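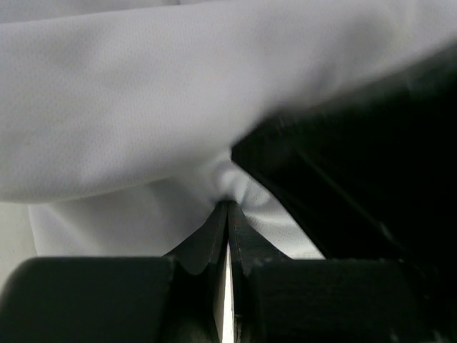 Section 4: Folding and sorting at the table

This section covers the folding table once it has been put together and levelled (Section 3). It applies to the Stundero table with the plain white top, used with any perforated bin from the same range. If you have the Falcão slatted top, the steps are the same, but read the note on small items at the end of 4.3.

4.1 Before you start

1. Wipe the table top with a damp cloth and dry it. Do not use scouring powder. Marks left by coloured trims can be lifted with a little washing-up liquid.

2. Put the bin at a back corner of the table. Left or right makes no difference to the fold. Leave the middle of the table and the front edge free for the piece you are working on.

3. Put the clean clothes in the bin. They do not need to be in any order. It is fine if some of the pile stands above the rim.

4. Check that everything is fully dry. Feel the seams, cuffs and waistbands, as these hold water longest.

CAUTION: Do not put a hot iron on the table top. Use the Wolletti pad or an ironing board.

NOTE: The bin has holes so that air can reach the clothes at the bottom. Do not line it with a plastic bag.

4.2 Picking up light fabrics

Mesh sports cloth and other thin knits need a bit more care than cotton shirting. They slide, they catch, and they stretch if they are pulled from one point for too long.

1. Take hold of one layer near the middle of the piece and lift it a short way. The cloth will gather into small creases round the point where it is held.

2. Look at what hangs from that point. If a second layer has come up with the first, lower the cloth and take hold again.

3. Find a hem or a shoulder seam and move your hold to it. Seams take the weight better than open mesh does.

4. Lay the piece down flat and smooth it from the centre outwards with the side of your hand.

CAUTION: Take off rings and bracelets with raised settings before handling mesh. A pulled thread in this kind of cloth cannot be worked back in.

NOTE: Creases made by a short hold in a dry mesh normally drop out when the piece is smoothed. If they stay, hang the garment for 30 minutes and try again.

4.3 Folding

These steps are for tops with short sleeves. For trousers, go to 4.4.

1. Lay the top face down with the neck away from you.

2. Bring one side in to the centre line, sleeve included. Turn the sleeve back so that it lies along the folded side.

3. Do the same with the other side. The two edges should meet or overlap slightly.

4. Bring the hem up to just below the neck.

5. Fold once more for a drawer, or leave it for an open shelf.

6. Turn the piece over and press lightly with both hands.

The piece should now be a flat rectangle. It does not have to be exact. A slightly crumpled edge will settle once the pieces are stacked, and unfolding a thin top several times to correct it usually makes things worse.

For cloths, flannels and small towels, fold in half, then in half again, keeping the open edges together.

NOTE ON SMALL ITEMS: On the slatted top, socks and handkerchiefs can slip through at the rear. Lay a tea towel across the slats first.

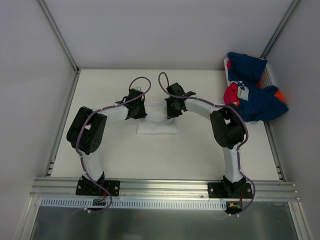 Section 4 of the Durnska Laundry Guide | Reading time: 6 minutes

4.4 Working through a mixed pile

A mixed pile goes more quickly if one kind of item is finished before the next is begun. Keep one piece at a time in the middle of the table and the rest in or on the bin.

1. Start with the whites, while your hands and the table are at their cleanest.

2. Go on to pale colours, then bright ones such as pinks, reds and oranges.

3. Leave navy, black and new denim until last. Dark cloth sheds lint, and new dye can rub off on a white top.

4. If part of a garment hangs over the front of the bin, push it back in before pulling out anything underneath. A heavy sleeve or leg can bring the whole pile down with it.

5. Read the label on anything you do not recognise. Items marked "dry flat" should not go into a stack until you are sure the inner layers are dry.

6. For trousers, lay one leg over the other, bring the hem up to the waistband and fold once more.

7. Move each finished piece off the table before starting the next. Stacks left on the working surface get knocked.

NOTE: Wipe the table between the dark items and the next load of whites.

4.5 Stacking and putting away

1. Put the heaviest pieces at the bottom. Thin mesh tops go on top, or in a stack of their own.

2. Keep stacks below 26 cm. Higher than this, the lower pieces take on hard creases and the stack leans.

3. Face all the folded edges the same way, so that a single piece can be drawn out by its fold.

4. On the standard 56 cm shelf, set two stacks side by side with a gap between them. Three will fit if the tops are given the extra fold in 4.3, step 5.

5. Leave the empty bin upright. Do not turn it over and stand on it.

CAUTION: The bin is made for clothes only. Do not use it to carry bottles of detergent or bleach.

4.6 If something goes wrong

The fold opens as soon as you let go.
The fabric is too springy for the number of folds. Leave out the last one, or roll the piece from the hem.

The piece slides on the table.
The top may have a film of fabric softener on it. Wash it with warm water and a drop of washing-up liquid, then dry.

Two pieces keep lifting together.
This is common with thin synthetics straight from the dryer. Shake each one out once and leave the pile for 2 minutes before you go on.

There is lint on the whites.
Fold them before the dark items, as in 4.4. Use a dry lint brush, working in one direction.

The finished piece is wider at one end.
The sides were brought in at an angle. Open it back to step 2 of 4.3 and line up the side edge with the neck seam.

4.7 Care of the bin and table

Rinse the bin every few weeks. Use an old toothbrush for the holes, then stand it on its side until dry. Check the edges for rough spots by running a dry cotton cloth over them. If the cloth catches, smooth the place with fine sandpaper and rinse off the dust before putting clothes back in.

The table top needs no polish. Polish makes it slippery and can leave spots on pale cloth.

Replacement bins are sold singly. Give the colour and the letter stamped in the base when ordering.

Text: Naa Kyei. Checked against the Portuguese edition by Laurinda Magalhães, March.

Continue to Section 5: Bedding and large items.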